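Kitchen & House > Laundry > Down, Fleece and Other Fluffy Things

Stains Drying Mending Storage Ask Lucero

Getting a Down Comforter Clean Without Ruining Your Weekend

by Lucero Arango

The tag on my comforter says "professional cleaning recommended." I have had that comforter for 19 years and recommended is as far as we ever got. The dry cleaner on my corner wants $52 to do a queen, and the last time I paid it the thing came back smelling like a new car. So I wash it at home, in February, when the air is dry and I have nowhere to be.

You'll need a front loader, or a top loader with no post in the middle. If yours has the post, go to the laundromat. The post will grab a corner, wind the whole business around itself and walk the machine across the floor, and you will be the one explaining the noise to the downstairs neighbor.

Check the seams first. Hold the comforter up to a window and look for pinholes and loose stitches. One feather sticking out is normal. Pull it through from the back side, not the front, and rub the fabric with your thumb to close the hole. If you find an open seam, sew it now with small stitches and cotton thread. A seam that lets go in the wash will fill the drum with wet feathers, and they dry onto the gasket like papier-mâché. I was finding them in my socks until Easter.

Washing

Use half the soap you think you need, then look at it and pour a little back. Down holds soap like a grudge. I use the plain liquid kind, no softener, no scent beads, no "boosters." Warm water, gentle cycle, and an extra rinse at the end. If you press a corner and see suds, rinse again. If you have hard water you may need one more on top of that, and you can use the time to reflect on how much soap you put in.

Yellow patches near the top are face. Skin oil, night cream, whatever you put in your hair. Dab a paste of baking soda and dish soap on them, leave it for an hour, and brush it off with an old toothbrush before the comforter goes in. It won't get them all. That's what duvet covers are for.

Getting it out of the machine

Wet down weighs about as much as a sleeping teenager and is just as helpful. Don't haul it out by one corner or you'll tear the baffles, which are the little fabric walls inside that keep the fill from sliding down to your feet. Scoop from underneath with both arms and go straight into a basket. Run a second spin first if your machine will allow it. It saves a good hour in the dryer.

Drying

Most people give up at this stage, and it's the part that matters. Low heat. Not medium because you have company coming. Scorched down goes brittle and turns to dust, and you'll be sneezing it out for years.

Put in clean tennis balls. The wool dryer balls are prettier and I was given a set, but they're too polite for a queen comforter. You want something that hits. Buy new tennis balls and keep them for laundry, and wash them once by themselves with an old towel the first time so any loose color comes off on something you don't care about. Skip the ones the dog has been at.
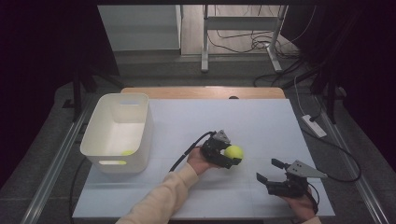 Five is the right number for a queen in a full-size dryer. Fewer and you get clumps, more and it sounds like somebody moving furniture. It's loud regardless. Close the door and don't schedule a phone call.

Every half hour, stop the dryer, take the comforter out, and shake it hard. Break up the lumps with your fingers the way you would brown sugar. Turn it over before it goes back in. The outside will feel dry long before the middle does, and this is where folks fold it up, put it in the closet, and wonder in a week what died. Pinch the thickest part. If it feels cool or heavy, it's damp. Mine takes most of an afternoon.

When you're sure it's dry, hang it over a door or a couple of chairs overnight anyway.

Storing

Cotton bag or an old pillowcase, never plastic, and nothing stacked on top. The vacuum bags are fine for polyester. They'll flatten down so thoroughly that it never quite forgives you.

The same method works for puffy jackets, with two or three balls and the zippers done up. Empty the pockets. I once washed a lip balm through an entire parka, and that's a subject for the Stains page.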